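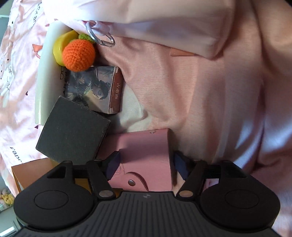 4.2 What we learned at the open day

By the time we got to the open day on May 11, 2024, I had tried the hand-held grippers on every tidying task I could think of, and I was pretty sure I knew what would go wrong when other people picked them up. I was wrong about most of it (Piyumi Matubbar, who ran the visitor sessions with me, was kind enough not to bring this up until March of the following year).

Our plan was simple. A visitor got a short talk from Piyumi, took a gripper, and moved small belongings between a bed and a box for as long as they felt like it. We had budgeted for 600 attempted grasps over the day and ended up logging 1036, mostly thanks to visitors who finished their turn and went straight to the back of the line again!

Soft goods were the big surprise for me. In our pilot at Hakala I had written plush toys off as easy, since you can squeeze them almost anywhere and they'll come up. They do come up, but then people have to let go of them in a crowded box, and that's where the time went. Figure 3 shows the sort of packing we mean. 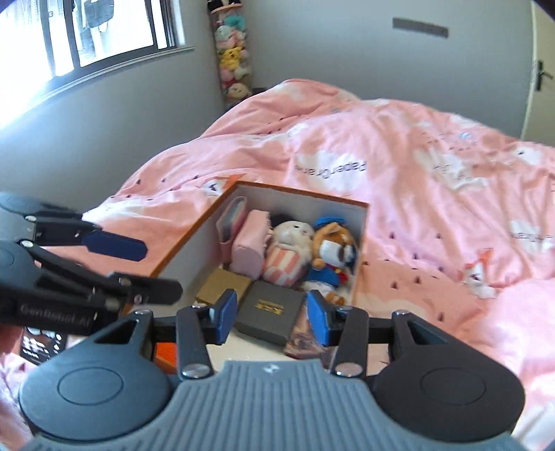

Did visitors need training before they could use the grippers?
Very little. Most were comfortable after Piyumi's short talk and a few practice grasps, and the ones who struggled usually did better once we told them to slow down on the release.

Figure 3. Packing task on the bed, with plush toys, a quilted pouch and small boxes in a white cardboard box, and two hand-held grippers in use.

We put that question in because we got it all day long, and also because Seija Laitinen asked it when she read our first draft. Her other comment was about fatigue. We didn't measure it, and we should have. My own wrist was complaining well before lunch, and I'd guess that some of the slower grasps late in the day come from tired hands and have nothing to do with the objects.

After dropping attempts where the log had gaps, we kept the rest under the working name Hinau and labeled each one by hand as clean, fumbled or abandoned. Piyumi and I disagreed mainly on fumbled, so Section 5 reports that label separately for each of us.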